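Flodus pulls hand-held gripper firmware after jaws fail to release

Flodus has withdrawn a firmware version for its Flana hand-held grippers after units in the field kept their jaws closed when the operator let go of the trigger. No injuries have been reported. The company logged 9 confirmed cases in March, all on units running the same release, and has told users to go back to the previous version before doing any further work.

The fault was first reported by Huệ Châu, who coordinates household recording sessions for the contractor Sturkema. In her report, the jaws closed on a cord, the trigger was released, and the grip force stayed at its last value until the battery was disconnected. The status light remained green throughout. A second operator on the same crew had the same failure the next morning, on a different unit.

Deividas Lukoševičius, firmware lead at Flodus, traced the problem to the way the controller handles a lost reading from the trigger sensor. In earlier versions a missing reading counted as an open command after 100 milliseconds. The March release moved that check into a lower-priority task. When the unit was also writing video to its card, the task could be held off for as long as the write went on, and the motor kept holding the last position it had been given.

The light made the fault harder to spot. It reports battery and link status only, and does not follow the state of the jaws. "Operators took green to mean that the tool was healthy," Lukoševičius said. "It meant the tool had power and a connection." The next release will turn the light red whenever the trigger reading is older than the limit.

Flodus ran 500 open-and-close cycles on each of four returned units with recording switched on. Three of the four failed at least once. With recording switched off, none did. The company has not been able to reproduce the fault on the older firmware under either condition.

Grip force on the Flana is limited in hardware, and the limit was not affected. A finger caught between the jaws could be pulled free, according to the notice, but the ridged inner faces can scrape skin. The larger concern is damage to small or fragile items. Sturkema's sessions are held in private homes and use whatever the household agrees to put out, often jewelry, watches and kitchen goods. One complaint concerns a bead bracelet whose thread snapped when an operator tried to work it loose from closed jaws. Sturkema has paid for the repair.
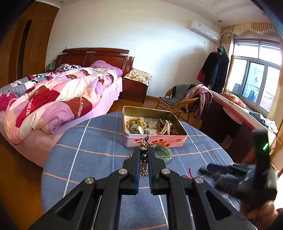
Graziella Monti, who handles safety for Sturkema, has stopped all sessions using thin or strung items until every unit has been checked. Work with boxes, cloth and other sturdy objects continues on the older firmware. Operators have been told to hold the battery release with the free hand when closing the jaws on anything with a strap or loop, and to cut power at the first sign of a stuck grip - pulling on the object is not allowed.

A total of 181 units received the faulty release. Flodus says that it can see the installed version when a unit connects to its dock, but units kept offline have to be checked by hand. The version number is shown on the start screen for a few seconds after power-up.

The corrected firmware is being tested at the company's Baranauskienė workshop. Aigars Luik, who runs the test bench there, said it would not ship until the trigger check had been moved back to the motor control loop and had passed the full cycle test with the card almost full, the condition that produced the longest delays. Flodus has not given a release date.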